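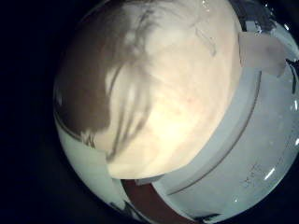

Sasside, Room by Room: The Round Things

Sep 4, 2025
By Trinity Calloway

Every house has a category of possession that can't be stacked. Ours takes up four shelves and most of the windowsill on the stairs. We've been emptying the place at Sasside since spring, and I had planned to do this gallery by room, like the last two, but the kitchen kept wandering into the hall and the hall had long ago moved into the spare bedroom. So it's by shape this time. Flat things will follow in October, if anyone can face the trays.

Rocío Barroso did the sorting and most of the dusting. The opinions are mine. The folder now holds 1,332 pictures, and you're getting the short version.

Cream with brown
Cream, smooth and domed, with a dark brown blotch that gives up halfway across and turns into wisps. Along the bottom it curls into little hooks. Rocío sees a fern. I see somebody being called away from the sink with a full brush. Look for the faint pink in the middle, which I missed for a week and now can't stop looking at.

The gray surround
Pale gray, a bit bluish, and curved around the cream like a collar. There's a thin dark groove running along parallel to the rim, exactly the right width for crumbs. I've seen worse pairings at weddings.

The big mixing bowl
Weighs as much as a toddler and is about as easy to put down. My aunt made every birthday cake in it and let no one else wash it. The chip was there when she got it, according to her.

Lid, no pot
A good lid. Knob on firmly, no dents, fits nothing in the house. Berwyn Yorath has asked for it and I haven't inquired further.

Pot, no lid
Not that lid. We tried.

The Pacheco plates
Bought on a trip to see cousins and carried home on laps. They were for best, so they have been used twice, and one of those was the day a pipe burst and everything else was in boxes. Nayeli Huanca is taking them, on the condition that she eats toast off them.

Doorknob, china
From a door that was taken out before I was born. It lived in the button tin for years and was the prize in any game we couldn't agree on the rules for.

Globe
Several countries out of date and leaning harder than the planet does. The base has been glued more than once, with enthusiasm. Goes to Vitalii Koval, who wants it for the top of the piano and has promised to stop spinning it during dinner.

Paperweight
Kept on a desk where there was never any paper. I'm keeping it for the same purpose.

Two darning mushrooms
One worn smooth, the other still with its price sticker. You can probably guess which sock drawer I inherited.

The wicker ball
Decorative, I'm told. Came in a set with a bowl, and the bowl broke, and the ball has been rolling around behind the sofa ever since. Free to anyone with a cat.

If you spot something you grew up with, write to me before the end of the month. The bowl is spoken for. So is the lid, apparently.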